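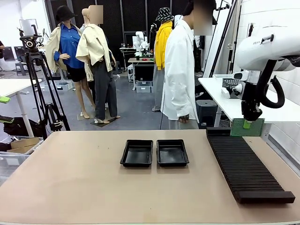 Sorting lines have been sending black trays to the incinerator for years over a pigment, Irena Laskowska told the November meeting of the Verkurov waste board, and no amount of rinsing at home was going to change that.

Kaczorowski to move all black food trays to Ruson pigment

VERKUROV. Kaczorowski, a maker of thermoformed food packaging, will replace carbon black in its full range of black trays with Ruson, a dark pigment that can be read by the near-infrared sorters used in household recycling. The change follows a trial with the Weneck sorting plant and covers trays sold to meat packers, bakeries and ready-meal kitchens. Tray sizes, wall thickness and flange dimensions stay the same.

The sorting problem

Most plants that handle mixed household packaging identify plastics by shining near-infrared light on the belt and reading what comes back. Each type of plastic returns a different signal. A jet of air then pushes the item onto the right line.

Carbon black absorbs most of that light. Very little of it returns to the sensor, and the item is not identified. It travels to the end of the belt with the other rejects. At Weneck the reject stream is baled and sent for energy recovery.

The type of plastic makes no difference to this fault. A black tray and a clear tray may be made from the same polyester and melt at the same temperature, but only the clear one is sorted.

Ruson is built from a blend of colorants and contains no carbon black. It absorbs visible light, so the tray looks black on the shelf, and lets enough near-infrared light through for the sensor to pick out the polymer underneath. Loading is slightly higher than with carbon black, and the pigment is added at the sheet extrusion stage through the existing feeder.

The trial

The trial was run in two parts. In the first, 3,000 trays made with carbon black and 3,000 made with Ruson were passed through the Weneck line with normal household material. Both sets were thermoformed on the same tool from the same grade of polyester. Half of each set was crushed by hand before loading, to copy what comes out of a collection truck.

The second part took place on a regular collection route in Verkurov. A total of 2,066 households received groceries packed in Ruson trays through two local shops and put them out with their usual recycling. Plant staff pulled samples from the polyester bale and from the reject stream and sorted them by hand.

Ruson trays were identified as polyester in both parts of the trial. Trays with carbon black went to the reject stream. Most Ruson trays that were missed had been nested inside another item or were still sealed under film of a different plastic. Film is treated as a separate matter and is not part of the present change.

Radosław Domański, process manager at Kaczorowski, said the forming results were the part his department had watched most closely.

"The sheet heats a little differently, and we had to lengthen the heating step on two of the deeper tools," he said. "Once that was set, corner thickness was back inside the limits. We did not have to cut any new molds."
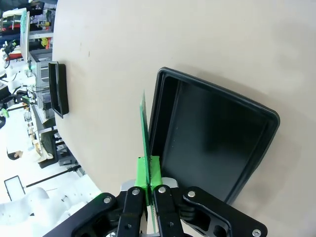 Does a Ruson tray have to go in a separate bin?

It goes in the same bin as other plastic packaging, emptied and with the film peeled off.

Material and supply

Kaczorowski used 451 tons of black polyester sheet last year. All of it will move to the new pigment in stages, beginning with shallow trays and ending with the deep two-compartment range. Customers holding carbon black stock may use it up. Orders placed after the changeover date for each product code will be filled with Ruson only, and the two versions will not be mixed on a pallet.

The new trays will carry the letter R after the product code on the carton label. The mark molded into the base does not change, as it refers to the plastic and not to the color.

Price lists will be sent to account holders separately. The pigment costs more than carbon black, and the company expects part of the difference to be passed on. Bogumił Wasilewska, head of sales, said that customers on fixed contracts would keep their current price to the end of the term.

Food contact and color

Migration testing was carried out on the finished trays, with fatty, acidic and watery test liquids, under chilled storage conditions. Results were within the limits that apply to the carbon black version. A declaration of compliance is issued for each product group and will be supplied with the first delivery.

The trays are suited to chilled and frozen use. They are not approved for use in ovens, and the crystallized trays made for that purpose are outside this announcement.

Side by side under cool white light, Ruson sheet has a faint brown cast when compared with carbon black. The difference is largest in thin sections. Buyers who match trays to a printed sleeve are advised to ask for samples before approving artwork.

Recovered material

Polyester recovered from dark trays cannot be turned back into clear sheet. Weneck will bale it with mixed-color polyester, and Kaczorowski has agreed to test washed flake from those bales in the middle layer of new black sheet. Mieczysław Adamczyk, operations lead at Weneck, said the plant had made no changes to its machinery for the trial beyond an updated reference file in the sorter software.

"The belt speed is what it was and the air pressure is what it was," Adamczyk said. "We would need to see a full year of bales before saying anything about quality."

The flake tests will look at residual color, odor and the share of other plastics left after washing.

Notes to editors

Tons in this release are metric. "Polyester" refers to PET throughout.

Trial methods and sampling sheets are available on request from Natália Mikuš, press office, Kaczorowski, Verkurov. The press office closes at 4 p.m.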